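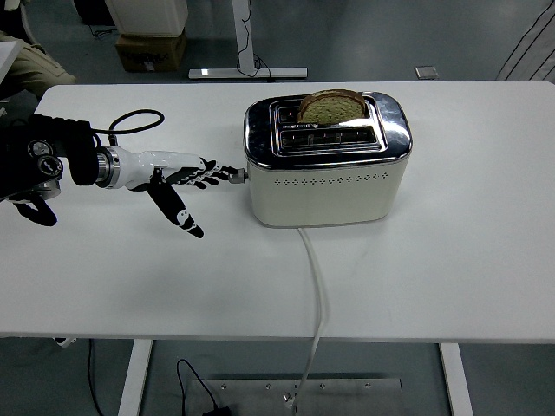
Small Appliances and Robot Arms: Your Questions About the Bench Rules

Posted 17/10/2018 by the Dultcombe bench safety desk

Since the Bench Rules went out in July we've had a lovely stack of mail from people who work with arms and hands around everyday kitchen gear, and a good deal of it asks the same handful of things in slightly different ways. We've gathered the most common ones on this page. If yours isn't among them, please do write in, and don't worry about whether it sounds too basic (the basic ones are usually the ones we have to go away and argue over).

Who are the Bench Rules for?

Anyone at Dultcombe or at the Porkness site who has a robot touching a mains-powered household appliance: toasters, kettles, sandwich presses, rice cookers, that sort of thing. They cover runs under remote control and runs where the robot is working from its own program. They don't cover the big cells behind fencing, which have their own paperwork and their own much thicker binder.

Do they replace the site risk assessment?

No, and we're sorry if the first mail-out gave that impression. You still need a risk assessment for your particular setup, signed off in the usual way before the first powered run. Think of the Bench Rules as the things we'd expect to find in every one of those assessments, so that you aren't starting from a blank page each time.

Can we use an ordinary toaster from the shops, or does it have to be modified?

An ordinary one is fine, and in most cases we'd prefer it. Once you've opened the body to add a sensor or swap a lever, the electrical check you had on it no longer means very much, and it has to go back to the electrical bench before anybody plugs it in. Glueing a bit of grip tape to the outside of a knob is all right so long as it stays well away from the slots and the vents. Please don't cover the vents with anything, even a marker sticker for the vision people. We know they ask nicely.

Does it matter where the cord goes?

It matters more than nearly anything else on this page, and it's the part of the rules we rewrote most often. Before you power up, move the arm slowly through the reach you're planning and look at where the appliance's cord sits the whole way through. The arm's own cables count too, especially any that loop outside the housing, as a loop that looks tidy at rest can swing a fair way once the wrist turns. Where a cord has to go over the edge of the table, check that neither the arm nor anybody's knees can pull on it. The plug should be somewhere a person can get to without leaning across the robot.

How far from the edge should the appliance be?

We ask for 100 mm between the body of the appliance and the nearest table edge, measured at the base. For light items you may want more than that, and you're welcome to be cautious.

What about food? Is real bread allowed?

Yes! Real bread is allowed, and for toasting work we'd honestly be a bit sad if it weren't. Use a fresh slice when you begin a session, keep it to plain bread without butter or spreads, and empty the crumb tray before you start. Grainy loaves are perfectly welcome but they do shed more, so have a look at the tray between runs as well. Food used on the bench isn't for eating afterwards, however nicely it has come up. Porkness keeps a lidded bin for it beside the sink, and Dultcombe people should use the green caddy in the prep room. 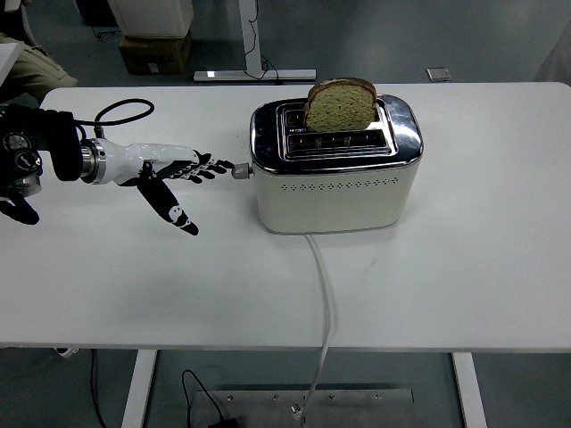
One more thing on bread, and it applies to anything else that goes into a slot: robot fingers stay out of the openings, whether the power is on or off. A hand may work the controls on the side, and it may lower a slice from above if your assessment covers that, but no part of a finger goes below the rim. If a slice gets stuck, stop the robot, unplug the toaster, let it cool, and have a person sort it out with the wooden tongs. We've had two separate teams ask whether a "quick nudge" with a fingertip is acceptable, and it isn't, sorry.

How hard can the hand press on a lever or knob?

Start with the lowest force setting your controller allows and work up in small steps until the control moves. Write the final figure on the session sheet. Lurard (for anyone new, that's our shared control software) will let you set a ceiling for each task, and we ask that you set one every time, even if you're only in for five minutes to check a grasp. It also helps to approach with straight fingers and stop short of the control before the final contact, so the person supervising can see that everything is lined up before anything gets pushed.

May people sit near the table while it's running?

They may, provided they're outside the marked reach and they know a run is on. The person holding the stop button should have a clear view of both the hand and the appliance and should have no other job for the length of the run. Note-taking counts as another job, we're afraid. If you're short of people, take your notes between runs.

Do we need to log every run?

Every session, yes; every run, only if something out of the ordinary happens. Our own toaster bench passed 2,000 runs this year and we'd never have got there with a form for each one. An out-of-the-ordinary thing might be a dropped slice, a cord that shifted, a smell you didn't expect, or an appliance that moved when it should have stayed put. Keep the session sheets for 7 years - there's a shelf for them in the Barbosa Room, and there's plenty of space on it yet.

When does an appliance have to be retired?

When it fails its electrical check, when the cord or body is damaged, or after 9 months of regular bench use, whichever comes first. Cut the cord before you put it in the e-waste cage, so that it doesn't find its way back into somebody's lunch room.

Comments

kettle_bench: Really useful, thank you. Does the 100 mm apply to the back edge of the table as well? Ours is up against a wall.

Bench safety desk: Good question. All open edges, so if there's truly no gap at the wall you're fine on that side, but leave some air behind anything that gets hot.

marmalade77: Wooden tongs have gone walkabout from the Porkness site again. Could we have a spare pair?

pressandhold: The bit about note-taking caught us out, we've been doing it wrong for ages. Sheet has been changed.

Contact the bench safety desk | © 2018 Dultcombe | Back to top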